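Where Does the Cup Go? Packing a Divided Storage Bin for a Shared Kitchen

Project report, Everyday Objects and Design, second-year course
Riku Ichikawa, Nadja Fankhauser, Pak-hei Kwan
Supervised by Ambros Hämmerli

Introduction

Our residence in Ernau has a kitchen that everyone uses and a set of shelves that everyone fights over. The house rule is that your things go back in your own bin after you eat, and the bins are fabric ones with a divider inside. In practice people drop everything into whichever section is closer and push until it fits. We wanted to know whether a bit of thought about where each thing goes would make the bins faster to pack and, more importantly, easier to get a cup out of at seven in the morning.
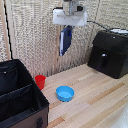
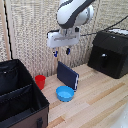
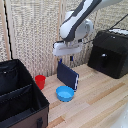
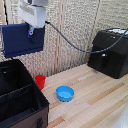 The open bin and the red cup on the light wood tabletop.

We started the project thinking it would be about bins. Pretty soon it was about bowls! A bowl is a really awkward thing to store. It is wide at the top, it wastes the space under its rim, and if you set it down first, everything that lands on top ends up inside it. A cup looks easier and has its own problem, because a cup that is wider at the top than at the bottom leans as soon as the thing next to it is taken away. Once we had noticed this we couldn't stop noticing it, and Pak-hei started rearranging the dish rack at home over the break (his mother has asked for the results).

What we wanted to find out

Our main question was which packing order works best for a small mixed set of kitchen things in a bin with a divider. By "works best" we meant that the packing goes quickly, that you can take out one item without disturbing the others, and that the bin can be carried down the hall and still look the same inside when it arrives.

We also had a side question from Nadja, who wanted to know if people would stick to a good order once they had been shown it. She was fairly sure they wouldn't.

The things we packed

We kept the set small on purpose. It had a red cup, a light blue bowl, a flat box of tea bags, a folded dish towel and a wooden spoon. The cup and the bowl are light and can be dropped without a disaster, which turned out to be a good choice for the carrying part of the project. The tea box came from Riku's cupboard and was replaced partway through with an empty one of the same size, once he wanted tea.

The bin has black fabric inside and a brown outside, and it stands open at the top. The divider is fabric too. We had planned to compare it with a hard-sided crate from Veler, but the crate had fixed walls in the wrong places for our bowl and we would have been comparing bowls and not packing orders. We dropped the crate and spent the time on more trials with the bin, and we're glad we did.

How we did it

Each trial began with all the items on the table and the bin open beside them. One of us packed, one timed, and one wrote down what went wrong. We swapped jobs often, partly for fairness and partly because timing is dull. We used a table in the project room for the main trials. For the carrying tests we went to the residence kitchen, since it has the long hallway and the door you have to open with your hip.

We tried these orders:

Bowl first. The bowl goes flat on the floor of the bin, the cup goes in the bowl, and the rest fills in around them.

Box first. The tea box stands on its long edge against the divider, the bowl goes on the other side, and the cup goes between the box and the outer wall.

Towel first. The towel is laid down as a base, then the bowl goes upside down on it, and the cup goes wherever it still fits.

Free choice. The packer does whatever feels right, with no talking from the other two. This last rule was hard for us.

Altogether we recorded 159 trials. A few more were thrown out because someone walked in, or because the timer was a phone and the phone rang.

After each packing we did the cup test. The packer looked away, the timer said "cup" or "bowl" or "spoon," and the packer had to take out just that item. If anything else moved enough to need fixing, we wrote it down as a disturbance.

What happened

Bowl first was the quickest to pack and the worst to live with. It feels great while you are doing it! Everything goes into the bowl like it was meant to, you're done, you feel clever, and then somebody says "bowl" and you have to unpack the whole thing. Riku defended this order for a long time on the grounds that he never wants the bowl.

Towel first was soft and quiet and we all liked it more than it deserved. The upside-down bowl gives you a nice little dome, and the spoon rolls off the dome every time. The towel also bunches up toward the divider when the bin is carried, so that by the end of the hallway the bowl had usually slid to one side. We tried folding the towel smaller and that only moved the problem.

Box first was the clear favorite by the end. The box does a job we hadn't expected: standing on edge, it stiffens the fabric divider. Without something firm beside it, the divider sags toward whichever side has less in it, and that shrinks the space for the bowl. With the box in place the divider stays up and you get a narrow slot that holds the cup upright. Taking the cup out of the slot disturbed nothing in most trials. Taking the box out did let the divider flop, so this order depends on wanting tea less often than you want a cup.

Packing this way took longer at first and then got much faster. Nadja got so quick at it that we had to ask her to slow down, because Pak-hei couldn't write fast enough. The slowest trial in the whole project took around 80 seconds and was a free choice one. It included a long pause in which the packer held the bowl over the bin and thought about it.

Free choice was the most fun to watch. People have habits! Riku puts the biggest thing in first every time, no matter what. Pak-hei lines things up on the table before he touches the bin at all, and his packing then goes in one smooth run. We began counting his lining-up as part of the packing time, and he objected, and we talked it over with our supervisor, who agreed with us. It seems fair to say it still helped him, because he made fewer corrections than the rest of us.

Trying it with other people

Silvan Schnyder lives across the hall and let us pester him for an afternoon in August. We showed him box first 2 times and then left him alone with the set. He did it our way once. After that he put the cup inside the bowl, put the bowl on the box, and told us it was better. It was not better, but it did survive the hallway, and we have to admit that our notes have no word for what he did. We wrote "stack (Silvan)."

Nadja's guess about people not sticking to the order looks right so far, though one neighbor is hardly a study. What did stick was the box. Even in his own version he stood it against the divider first. That makes us think people will pick up a single placement more easily than a full sequence, and if we did this again we would test only that.

Problems and things we'd change

The bin's fabric loosened over the course of the project. Its walls stood straighter at the start, so the early and late trials aren't perfectly comparable. We mixed up the orders within each session, which should have spread the effect out, but a second identical bin would have been smarter.

We should have added something heavy. A real kitchen bin has a pan in it, or a jar, and all of ours were light things. Ambros Hämmerli pointed this out in our first meeting and we said we'd get to it.

The cup test was a little unfair to whoever had just packed, since you remember where you put things. Having a different person do the taking out would be closer to how a shared bin gets used, when a roommate from Fledden is visiting and wants your cup.

Our 3 suggestions for the residence

Stand something flat and firm against the divider before anything else goes in.

Keep the bowl the right way up and keep the cup out of it.

Put the spoon in last, handle up, on the bowl side.

We have written these on a card for the kitchen shelf. Riku is still using bowl first.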